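Gostton Clothing Swap, planning group
Minutes, August 2024

Start 6:45, upstairs room at Clungate. Last minutes ok'd, one fix: the Ballport drop-off is the side door, not the front.

1. Money
Balance 2,486. Hall deposit of 200 still to go out. Rack rental went up again, we grumbled, agreed to pay it.

2. Donations
Kids stuff way ahead of adult. 24 bags in from Ballport so far, baby sizes mostly sorted. Short on coats and anything over age 10. Ask on the flyer for school clothes, clean, zippers working.

3. Folding and tables
Long talk. Last swap the kids table was a heap by noon. Agreed:
- kids tops and pajamas folded flat, print side up so people can see whats on it
- stack by size, not color
- pants on the end table, hangers for dresses only
- refold once an hour, whoever is on that table
Some wanted everthing on hangers. Not enough hangers. Left it.
Pink shark piece goes on the kids table with the other animal prints.

4. Saarela boxes
Flat boxes from Saarela ok to use for leftovers. Need tape. Label on the short side this time.

5. Set-up
Doors at 9, set-up takes about 45 minutes if the tables are already out. Key pickup night before.

6. AOB
Bag fee: no change. Music: no. Parking signs need redoing, old ones got rained on.

Next meeting same room, date by email. Closed 8:10.

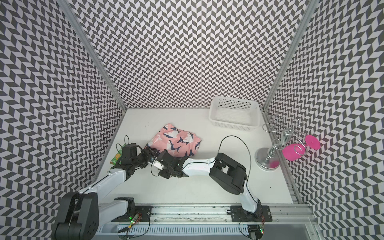
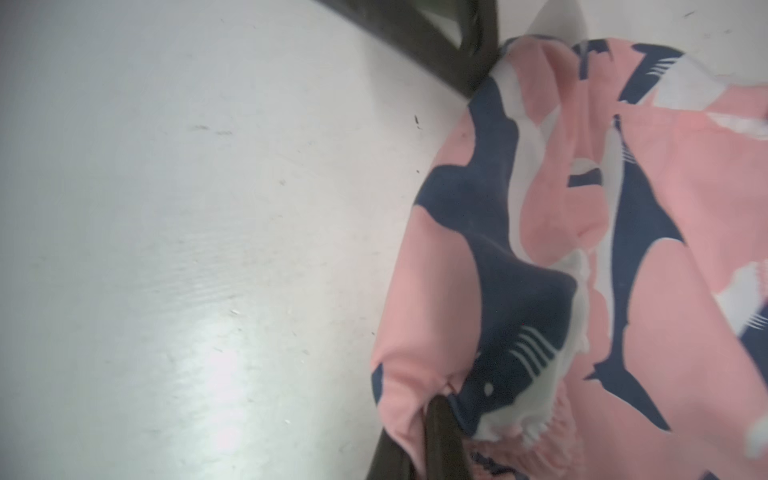 Item 3: pink kids' garment on the table, shark print in the second picture.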